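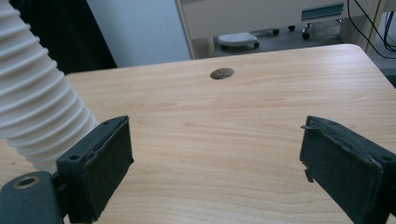 A cleared desk, with the cable hole at the back waiting for its cords.

The Bare Desk

What happens when everything comes off, and how little of it needs to go back

There is a particular pleasure in a desk with nothing much on it, and I say that as someone who has spent most of her working life behind a wall of paper. I came to it late, and by accident. Our office on the second floor of the old Esturitz building was due to have its carpet cleaned last December, and a note went round asking us all to clear our desks completely, down to the last paper clip. I grumbled as loudly as anyone. I had a stapler on that desk that had not moved in years, a mug of pens (most of them dry), three trays marked In, Out and Later, and a potted fern that was doing its best.

It took me an afternoon and four boxes. When I had finished I sat down for a minute, mostly to rest my back, and found myself looking at the wood grain. I had forgotten there was any! It ran from side to side in a soft pale orange, a bit like the inside of a bread crust, and where the trays had stood it was a shade paler still. I ran my hand along it and thought, well, this is rather a nice desk.

That was the start of it. Since then I have been round a good many offices asking people about their desks, and I have found that they will talk about them as happily as they will about their gardens. One woman at Srisuk, the tile importers, keeps hers clear from corner to corner and puts her whole working day away in a drawer at night. A man two rooms down from her told me he can't think unless he is surrounded, and he waved at a heap of catalogs with real affection. I liked them both, and I could see the point of both desks.

If you want to try it for yourself, begin with everything off. I mean everything, even the lamp. Wipe the top with a barely damp cloth, following the grain, and dry it straight away. A rounded corner collects dust on its underside, so run the cloth round there too. Then look at the cable hole, if your desk has one. Most of us have been ignoring ours. The last time I lifted the cap off mine I found a pencil stub, a dead rubber band and a good deal of fluff, and the cords I should have been feeding through it were slung over the back edge like washing.

Cords are the hard part, I'm afraid. Pull them all out, lay them on the floor and see which ones still belong to something. I had a charger for a phone I gave away before my last promotion. Keep the ones you need, drop them down through the hole together, and tie them loosely underneath, leaving enough slack to move a screen without a tug of war. A pack of cloth ties from Zonlow did my whole desk with plenty left over, and I have since used the spares on the Christmas lights and the garden hose.

Then there is the question of where it all goes. A low cabinet within reach of your chair is worth more than any number of trays, in my opinion, and if you are buying one, look at the handles before you look at anything else. A recessed handle won't catch your sleeve or your knee, and a bit of color on it does wonders for a plain cream front. Trorero, the secondhand office dealer I am always recommending to friends, let me have a two-drawer unit for $39, and I have thanked that cabinet silently most mornings since.

Spare a thought for the floor while you are down there. Chair casters wind up hair and thread in the most dreadful way, and a few minutes with small scissors will have them rolling sweetly again. If you use a footrest, pull it out and sweep behind it.

As for what goes back, I would leave it a day. I worked from a bare top with just my keyboard and a cup of tea, and fetched things from the boxes when I wanted them. The pens came back, though only two. So did the fern, which has moved to the window end and put out a new frond. The stapler is still in its box under the stairs, along with the tray marked Later.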